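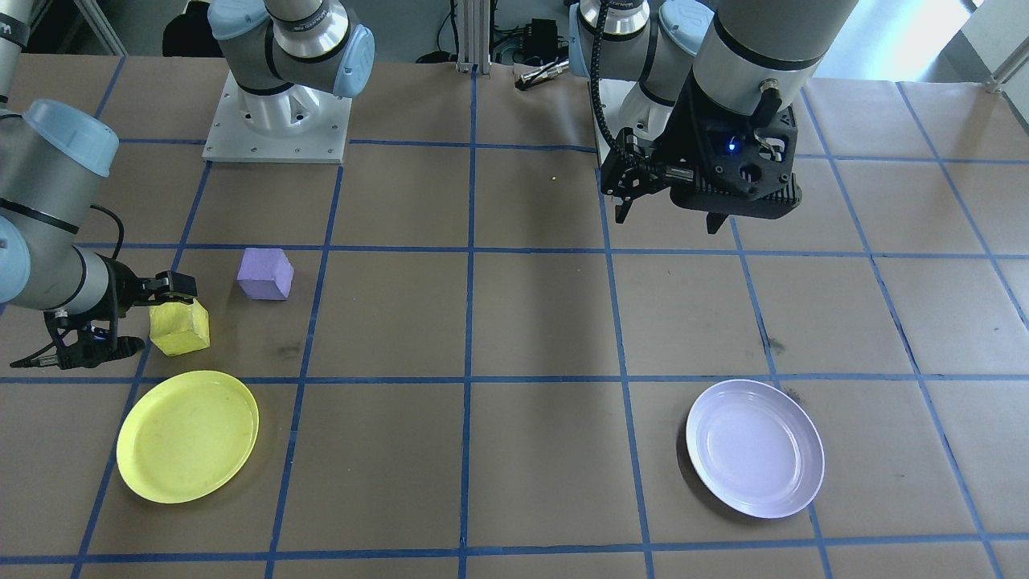 Prudum Brown Kraft Paper Roll, 200 feet
Reviewed October 8, 2021
Filed under: Craft room, Table covers

I have been through a good many table covers over the years, and I have loved very few of them. There was the vinyl one with the flannel back, which smelled like a new shower curtain for an entire summer and never did lie flat where it had been folded. There were the disposable plastic ones from the party aisle, which slide around if you so much as breathe near them. There was an old bedsheet, which I was fond of, but you can't draw on a bedsheet (well, you can, and somebody did). So when the last of the vinyl finally went out with the trash I decided to try plain brown paper, the way the old seafood restaurant in Pidthorpe used to do its tables, and I ordered the big Prudum roll for $25.

It arrived in a long box that was a little crushed at one corner, and the paper at that end had a dent that went in several layers deep. It worked itself out once I was past the first stretch, and I used the dented part for wrapping jars, so no great harm done. Still, if you're planning to use yours for gifts, open the box right away and check the ends.

The paper itself is lovely. It's a warm, even brown, with enough weight to it that it doesn't tear when you drag a chair leg or a box across the corner, and it takes pencil, marker and crayon beautifully. Washable paint is fine too if you don't flood it. A real puddle will go through, and I'd slip something waterproof underneath if your table is one you care about. Mine is big and old and has seen worse, so I don't bother.

Covering the whole top takes me two strips laid side by side with a bit of overlap. I run a long piece of tape down the seam and fold the outside edges under. The first time I did it by myself I got it crooked and had to peel it back and start over, so do borrow a second pair of hands if there's one in the house! After that it's quick work. I have it down to nine minutes, and that includes hunting for the scissors.

Now, the tape. I can't talk about the paper without talking about the tape, because the two of them together are what won me over. I use ordinary blue painter's tape, and I lay it right on top of the paper in long lines, up and down and then across, until the whole table is divided into boxes. It sounds fussy and I suppose it is. But once you have had a grid on your work table you will wonder how you ever managed without one. Everything gets a place. If we're sorting colors, a block can go in one square and its neighbor in the next, and a plate can sit nearby to collect whatever belongs on it. If I'm cutting out pattern pieces I can see at a glance whether I've drifted off straight. And on days when more than one person is making things at that table, the lines keep the peace remarkably well.

I don't measure my boxes very carefully. Some come out wider than others and I have stopped minding. If you need true squares for quilting or something of that sort, mark them in pencil first with a long ruler and lay the tape afterward.

A word on which tape to buy. I tried the Skála masking tape first, the cream-colored kind, and it held well enough, but it nearly vanished against the brown by evening lamplight. Blue shows up clearly from the far side of the room. Peeling is the other matter. Painter's tape will come up off this paper cleanly if you go slowly and pull low, and it will take a layer of brown fuzz with it if you yank. I would lift and move a line once, maybe, and after that I'd just lay fresh paper.

As for what goes on top, we've used it for nearly everything. Soft foam blocks are a particular pleasure on it, because the paper has a faint tooth and they tend to stay where they're put, where on the bare varnish they used to skate off if you nudged them. Ours are Ludska blocks, bought separately, in cheerful colors that look very handsome against the brown. Plastic plates I find a little livelier. They'll slide if you push them, and they make a scuffing noise I don't care for, though it's much quieter than plastic on wood. The bright colors do show every smudge and fingerprint, but you can hardly blame the paper for that!

I've also wrapped parcels with it, lined two drawers, made book covers, and traced around a very patient nephew for a school project. Last December it did all of our gift wrapping from an earlier, smaller roll, with red yarn instead of ribbon, and I thought the pile looked prettier than it had in years.

There are a few things I'd grumble about. The roll wants to curl, and the nearer you get to the core the more it wants to. I lay each strip curl side down and set some heavy books on the corners overnight if I've got the time. There is no cutter in the box, and I think at this price there might have been at least a cardboard edge with some teeth on it. Scissors do the job but my line wanders. And the roll is heavy and awkward to store. Mine stands in the closet behind the coats, where it falls over whenever anyone takes a coat.

It also stains, of course, being paper. Anything oily leaves a dark spot that never fades, so snacks at the craft table will show up on it forever, or at least until the next change. I change mine when it starts to look sad. With light use a covering lasts us a good long while, and with a rainy week and paint it may not see the weekend. The old sheets get torn up for packing, and I always feel a bit sentimental about the ones with drawings on them, and then I keep a piece, and now I have a folder of pieces.

Would I buy it again? I would, and I've already told my sister to get one for her sewing room. If your table is small you may be happier with the narrower roll Prudum sells, which is easier to lift and would fit on a shelf like a sensible object. For a large table, though, get the big one, and put a couple of rolls of blue tape in the cart while you're there.

Rating: 4 out of 5. The missing star is for the curl and the lack of a cutter.

Good for: big work tables, sorting games, cutting out, gift wrap
Not so good for: very wet paint, small closets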